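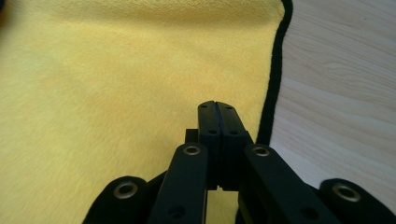 What do we fold the microfibre cloths on, and does the side matter?

Fold them on the bare wooden table, fuzzy side up, and smooth the whole thing flat with your palm before the first fold. The side only matters because the pile grabs at itself, so if you start with it facing down you end up chasing a ruck across the table.

Bench notes, May, started after lunch

I've been meaning to write up the small-goods table for ages, so this is me finally doing it with a cup of tea going cold beside me. The Brullon job is all soft and flat things plus a few awkward wire ones, and I keep explaining the same stuff out loud, so it may as well live in the notebook.

Cloths first. The yellow ones with the black binding are my favourite because you can see the border against the pale wood and line it up by eye. Halves, then halves again, binding on the outside. I tried thirds for a while and they looked lovely in the pile, but they sprang open the second you let go. Back to halves! The cloths go in the Grirari tub in stacks of 16, and please don't squash a 17th in there, the lid pops off overnight and I find it on the floor.

Wash notes, for whoever has the laundry bag next: 40 degrees, no softener (it ruins the pile), and keep them away from the cotton tea towels or they pick up every bit of lint in the building. I forgot last month and spent a good while with a lint roller, which was not the afternoon I had planned.

Pouches next. These are the flat zip ones and they're easy as long as the zip is done all the way up. Lay the pouch flat near the front edge of the table, get hold of both sides, and keep it square to you. If one side lifts first the middle sags and anything inside slides down into the low corner. I'd still like to know if a bit of card inside would help. Cordeiro sent us some sheets that look about the right stiffness — must dig them out and cut one to size.

The dish rack stays at the back of the table while the pouches are being done. I know it's tempting to stick it on the floor, but it gets kicked, and then the wire handle is never quite straight again. White metal shows every smudge too, so give the tray base a wipe when you're finished, and get into the little oval slots with a cotton bud if you're feeling keen.
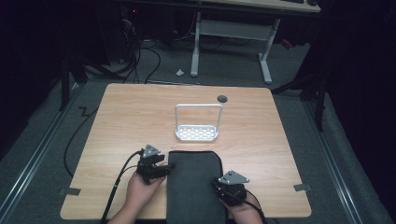
Still to sort out

Labels for the Grirari tubs. The old ones have gone furry at the corners and I can't read my own writing on two of them.

Order more cloths from Zumeck. They come in packs of 60 or 100 and I think we go for the 60, as there's nowhere to store the rest until the tall cupboard gets its shelf back.

Try the Cordeiro card in a pouch and write down how it goes.

Find out who has the good lint roller.

Tea now properly cold. Picking this up again at four.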